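Ticket 527: Right arm stopping short during open house stamping demo
Opened by: Haziq Oei
Site: Skeddale, demo room
Status: Closed
Date opened: May 15, 2019

Hi all, opening this one while it's still fresh in my head. We had the open house today, and the two-arm stamping demo got through the first group just fine (big hit with the kids, by the way!) and then started acting up on the second. The right arm would go down for the stamp block, stop a little above it, close on nothing, and come back up looking very pleased with itself. No fault on the pendant, no protective stop. It just carried on to the paper and stamped thin air.

I had a room full of people from Bikonby waiting, so I did the usual quick stuff first. Restarted the program, same thing. Re-homed both arms, same thing. Swapped to the backup copy of the routine on the Rivlow controller, and it missed by exactly the same amount, so I stopped blaming the program and let the left arm do some waving while I talked. They were very nice about it.

Between groups I opened both grippers and parked the arms over the table so I could get a proper look at the pickup spot.
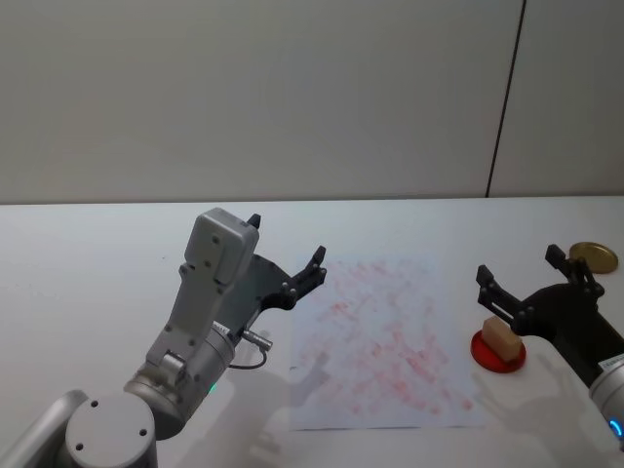
Both grippers open, stamp block on the red disc, print sheet in the middle.

My first thought was the gripper itself, because we had the fingers off last September and I never fully trusted that job. So I ran open and close from the pendant 28 times. Every cycle was clean and the width reading came back the same each time. Not the gripper, then.

Next I jogged the right arm down by hand to where the pick should be and read off the height. The pendant said 116 mm. Then I went and looked at the saved waypoint, and that one was a good bit higher. Aha! Somebody had touched it up. I checked the log and the change was saved at lunch under the shared demo login, so that could be any of us, me included. I do remember nudging the arm out of the way to wipe the table, and I wouldn't swear I didn't hit save on the way out.

Comment from Conceição Arruda:
Haziq, before you beat yourself up, please check which tool offset is loaded on the right arm. When we ran this at Mandagi we had the same short pick, and it came from the offset for the long fingers. If that's wrong, re-teaching the waypoint will only hide it until the next program gets loaded.

Reply from Haziq:
Good call, and I'm glad I waited! The offset was set to the long fingers. I put it back to the standard one, threw out the lunchtime waypoint, and restored the one from the morning save. Ran the pick slow with my hand on the stop, then at demo speed. It grabbed the block and printed where it should. The third group got the full show, and one lady stayed behind to ask me how much ink it goes through, which I could not answer.

A couple of things I'd still like to do, and I'm happy to take them:
- Put a password on the demo login so waypoints can't be saved from it
- Add a width check after the pick, so the arm quits if it's holding nothing
- Print the correct tool offset on the card taped to the controller

Comment from Conceição Arruda:
Yes to the first two. For the card, write down the fingers as well as the offset name, the names are way too similar. I'll send you the version we use.

Reply from Haziq:
Card is done and taped up. The width check is going in under ticket 492, which was already open for the left arm. Closing this one.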